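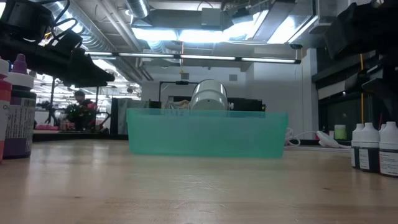

One member from the Kivard shop asked, before the agenda had even been read, whether we could please settle the windshield calibration question first, as it had been put off at the last two meetings and customers keep asking about it at the front desk. Everyone was happy to oblige, so item 4 was moved up.

Minutes, Sulent Auto Glass and Body Owners' Group
2025-05-14, back room at Prorngate

Windshield calibration
A long and very friendly discussion. Kivard has been sending cars out for camera calibration after a windshield swap, and the wait has stretched to 3 days. Acharya offered to take these cars at its own bay for member shops, and was thanked warmly by all. It was agreed to try this through the end of June, with each shop driving its own cars over and back. The question of who pays if a car has to be done twice was talked over at some length and left open.

Minutes of the last meeting
Approved, with one spelling fixed.

Shared resin and glass order
The spring order came to $1,372, against $1,521 for the one before it. Members were pleased, though it was pointed out that we bought fewer side windows this time. Next order to go in by the first week of June. Please send in your lists early, and do write the part numbers clearly!

Chip repair evening
There was a good deal of fondness for last year's evening, when 72 cars came through, and a general wish to do it again. Prorngate will offer its lot if the paving is finished. Rain plans were discussed but not decided.

Other business
The Acharya shop would like its long ladder back. Thanks were given for the lemon cake.

Next meeting in June, same room, date to be sent around.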